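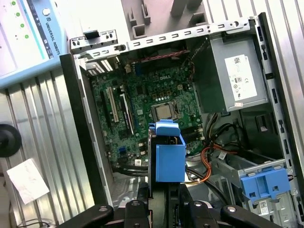
Dell board, case on its side, cooler off. Blue part above the case is what I'm asking about.

Re: Blue bracket and latch in an old Dell desktop

griltham_pc
Original poster
I'm stripping this one for parts and want to keep the blue piece in usable shape. It's a flat panel with a small latch block on top. I have no manual for it. Does it come out as one unit, or do people take the latch off first? Case cost me 8 dollars so I'm not worried about the case itself.

Starkholm
Posts: 3212
One unit. Squeeze or slide the latch depending on the model, then lift straight up. Don't twist it. The plastic on these gets brittle with age and the corners go first.

padmavathi_p
Posts: 1382
I'd take the cables loose before you touch anything blue. On mine the drive cable ran under the edge and I pulled the connector half off the board.

Also put something over that processor. Open socket, no cooler, and you're lifting parts out right above it. One dropped screw and you'll be looking for a new board.

Starkholm
Posts: 3212
Don't agree on the cables. If you unplug everything first you lose track of what went where. Lift the bracket an inch, look, then unplug what's holding it.

padmavathi_p
Posts: 1382
That's what masking tape and a pen are for. I label both ends and it takes two minutes. Lifting it an inch is how I broke mine.
– Padmavathi Poojary

griltham_pc
Original poster
OK, labels it is. I have tape. Is the blue stuff worth anything to anyone, or just the board inside the long one?

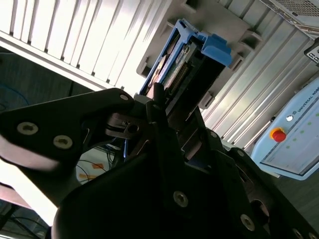

wetby_tobi
Does the blue plastic have to come off before the green board goes to the recycler?
Depends on the recycler. Mine takes boards with plastic attached but pays the lower rate, so I pull it when there are only a few and leave it on when there's a full bin.

Starkholm
Posts: 3212
Ours won't take them with plastic on at all. Call first.

As for worth, I've sold brackets and latches to people fixing the same case. Not much money, but they do sell. Keep the screws in a bag with them – a bracket with no screws sits on the shelf for years.

wetby_tobi
Posts: 2000
I'd say the opposite, I gave up selling them. Postage cost more than the part. I keep one of each for spares and the rest goes in the plastics bin.
– Tobiloba Ekwueme

griltham_pc
Original poster
Thanks. I'll keep both and see if anyone wants them in November when I do the next batch. Processor is covered now, used an antistatic bag and a bit of tape on the case edge.

padmavathi_p
Posts: 1382
Good. Tape on the case only, keep it off the board.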